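We use cookies to remember your reading preferences. Accept | Manage settings

The Table Against the Wall

Every house I have ever loved had one table that did more than its share. Ours came from a shop called Vlachou, which closed its doors in July with a very good sale, and my husband and I carried it home in the back of a borrowed van with the windows down and our neighbor's dog between us. I had gone in for lamps! But a brown wooden table with a bit of movement in the grain is a hard thing to walk away from, and I have never been much good at walking away.

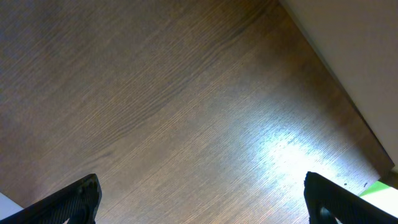
Ezequiel Serrano, who repaired furniture in Clelmont for 30 years before he took up writing to me about it, believes most people clean their tables far too much and look at them far too little. He wants you to pull up a chair in the late afternoon, when the light comes in low, and get your eye down near the wood. You will find every crumb from breakfast that way, he says, and you will also see the grain properly – all those long bands and darker streaks that disappear under mail and coffee cups.

After that it is a soft cloth, barely damp, and always along the grain. He allows himself a little wax every 6 months and grumbles if anyone suggests more.

His letters also settled an old argument in our house, the one about white rings. My grandmother swore by plain white toothpaste, the old-fashioned kind and never a gel, rubbed in with one fingertip and wiped off right away. Ezequiel has used it too, though he tries it on the underside first and would rather you reached for a coaster – and I suppose he is right, but I keep a tube handy all the same.
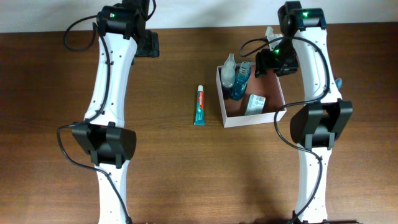
What to Keep Within Reach

A cloth, a small tin of wax and a tray for the keys will do for most of us. I keep mine in the hall drawer, along with 4 cork coasters that my guests politely ignore.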